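Open day at Kumach, who else went?

sanne_l wrote:
I visited the Kumach open day on Saturday and I want to write down my impressions before I forget them. They showed the two-arm Stodis sorting soft toys and pieces of cloth. The visitors could stand quite close, and the operator answered all questions with patience.

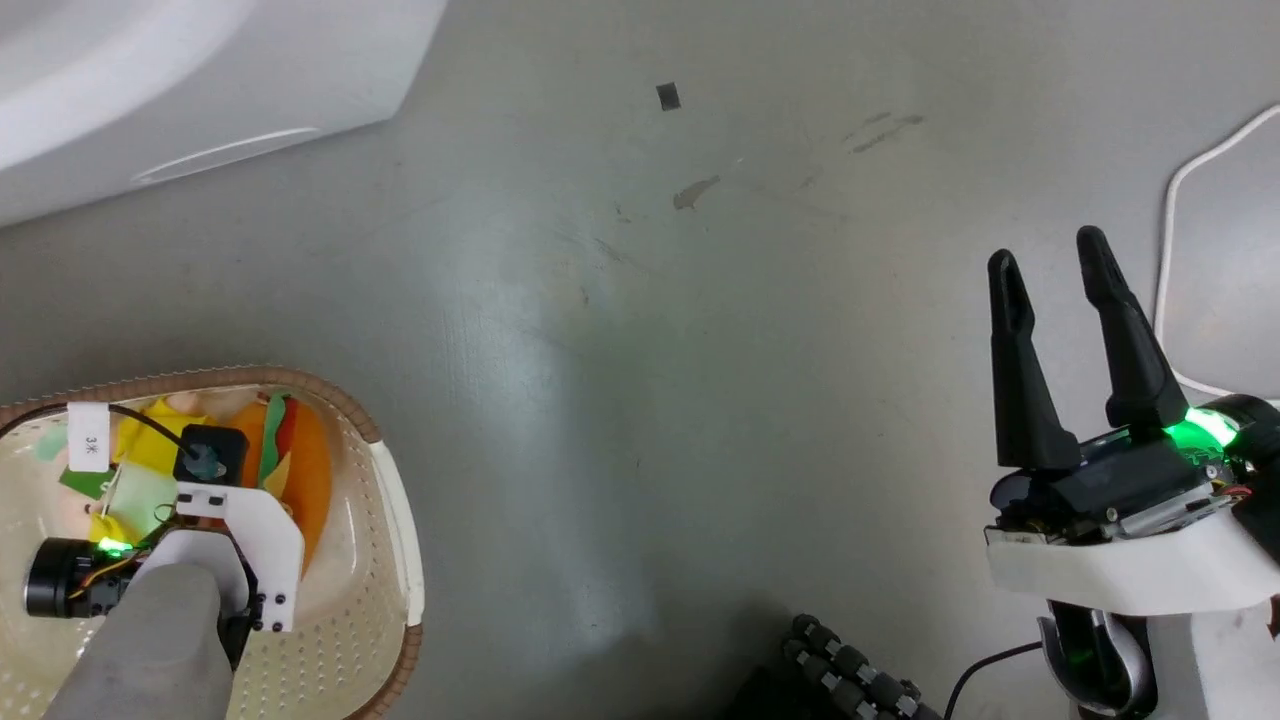 Left arm in the basket, right gripper open.

My opinion is that the work is slow, but it is more careful than I expected. I stayed 35 minutes.

hruddock wrote:
Slow is a kind word. In my group it needed three attempts for one piece of felt. For 3,267 visitors' worth of parking trouble I expected more.

sanne_l wrote:
Felt is difficult, I think. It is flat and there is almost nothing to hold. Did you ask which gripper they use?

gwawr_j wrote:
They told us the fingers are their own design and they change them often. I do not agree with Hefin. In October the same demonstration stopped two times while I was watching. This time it did not stop.

hruddock wrote:
Fair, I did not see the October one. I still would not buy it.

cat_hughes wrote:
Is there a next date? I missed it.

gwawr_j wrote:
Not announced yet.

97 likes · 6 comments · Share

Recent topics
Grulum arm, noise in the second joint
Cui controller: which power supply?
Cable routing on a moving wrist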